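## Notes from the seed swap, and what to do with your garlic

Well, we did it again! The Falmont swap ran from nine in the morning until I finally lost my voice at two, and I went home with more squash seed than any one person should own. Thank you to everybody who brought envelopes, jars, coffee tins and (you know who you are) a pillowcase full of dried bean pods that hadn't been shelled yet. We shelled them. It was a nice way to spend an hour, and I found three of them in my shoe when I got home.

The big hit this year was a pole bean called Jollitura. Flor Cuadros has been growing it up the side of her garage for years and has been very patient with all of us asking for some. It's a flat green bean, sweet when you pick it young, and it keeps going right up until frost if you stay on top of it. If you let it get fat it turns stringy, so don't go on vacation in August the way I did. Flor gave out over 100 packets and still had a few left at the end, so if you missed out, drop her a note at the library desk and she'll leave one for you.
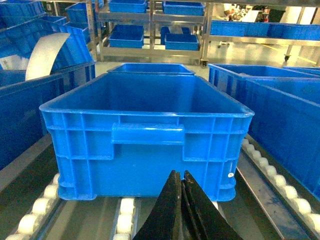 I also took home some Karaki, a small winter squash that Wilmer Quispe swears by. He says it'll store on a shelf until March. I've never gotten a squash past New Year's without it going soft on the bottom, but Wilmer says I've been washing mine before I put them up, and that I should quit it. Just wipe off the dirt with a dry rag and leave a good bit of stem. So that's my experiment for this winter and I'll report back, good or bad.

OK, garlic. I got asked about garlic more than anything else, so let me just write down what I do and you can argue with me about it next time.

I plant in October, when the nights are cold but I can still get a trowel in the ground. Break up the heads the same day you plant, keep the skins on, and save your biggest cloves for planting even though it hurts. Small cloves make small heads. Eat the small ones! They go in pointy end up, 4 inches apart if you're tidy and wherever they land if you're me. Then I pile on leaves. I used to use straw, and one spring I had a lovely crop of wheat, so now it's leaves, chopped up with the mower if I have the energy.

Somebody from over Brivthorpe way told me they plant theirs in spring and do fine. I tried it once and got a lot of single round bulbs with no cloves in them, like little onions. They were tasty enough, but it was a long wait for something that size.

When the curly tops come up in June, snap them off and cook them. I chop mine into scrambled eggs or run them through the blender with oil and a handful of walnuts and freeze it in an ice cube tray. You will never have too much of this. My sister says I do, but she also doesn't have to eat it. 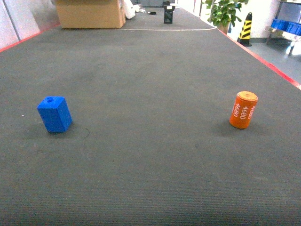
Harvest is the part I mess up most. I wait until the bottom three or four leaves have gone brown and then I dig one up to check, and if it looks good I dig the rest. Leave it too long and the heads split open and won't keep. After that they hang on the back porch, out of the sun, for 21 days. I mark it on the calendar because otherwise I start poking at them after a week.

A couple of small things before I forget. If you picked up a packet marked only "red lettuce, good," that was mine, and I'm sorry, I don't know the name either. It came from my neighbor, who got it from her aunt. It's slow to bolt and the slugs seem to like it less than the green kind. Sow it thin.

We're also short on flower seed for the spring table. Zinnias and marigolds always go in the first ten minutes, and somebody asked for sweet peas and we had none at all. If your flowers are still standing, let a few heads dry on the plant and pop them in a paper bag (paper, please, the plastic ones go moldy). Write the color on it if you remember it. I've got 200 blank envelopes sitting on top of my fridge, so come by and take a stack.

And whoever left the green casserole dish with the chipped handle, it's at my house and it's clean. The rice was wonderful, and I'd like the recipe before you get the dish back.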